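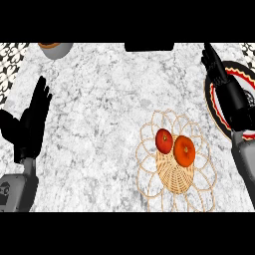

Handstead Benefit Night: Your Questions

What is it?

One long evening of live music at the Graltent in July, all for a good cause! Grethe Ásgeirsdóttir headlines with her full band, and Eyvindsson (the duo, back together after far too long) play the first half. Every dollar from tickets goes to the Gudon fund, which pays for music lessons and instruments for kids in foster care.

Is Grethe really playing the whole first album?

Yes, start to finish! She told us in spring that she wanted to do it, and we've been grinning ever since. She'll come back after that for a few newer songs, including at least one that hasn't been released yet.

What time should I get there?

Doors open at 6 p.m. and Eyvindsson are on at 7. Grethe starts at 8:45. The music has to stop by 11, and the hall is strict on that, so please don't count on a late start. If you want a spot near the stage, come when the doors open.

How many tickets are there?

The Graltent holds 1485 people for a standing show. We've kept back 251 balcony seats for anyone who would like to sit down, and those have their own line on the ticket page. You can buy up to 2 tickets per order.

I need step-free access. What do I do?

Pick "access" when you book and bring one companion free of charge. The side door on the parking lot has a ramp and opens 15 minutes before the main doors. There's an elevator to the balcony.

Can I bring my kids?

Please do! All ages are welcome in the balcony. On the main floor it's 14 and up, and anyone under 16 needs an adult with them. It gets loud, so pack ear protection for little ones.

What happens if somebody drops out?

If Grethe can't play, you can have your money back or hand it on to the fund, your choice. If one of the other acts changes, the show goes on and tickets stay valid. We'll email everyone who booked as soon as we know anything, so check that your address is right.

Can I get a refund if my plans change?

We can refund you until 24 hours before doors. After that you're free to give your ticket to a friend. Just change the name in your booking.

Will there be a signing?

We hope so! Grethe loves meeting people after a show, but it depends on how late things run. Records and shirts will be on sale in the lobby all night, cards only.

I can't come. Can I still give?

Absolutely, and thank you! The donation form is on the Gudon page and stays open through the end of the month. Old guitars and keyboards in working order are welcome too, and you can drop them off at the Handstead office any weekday afternoon.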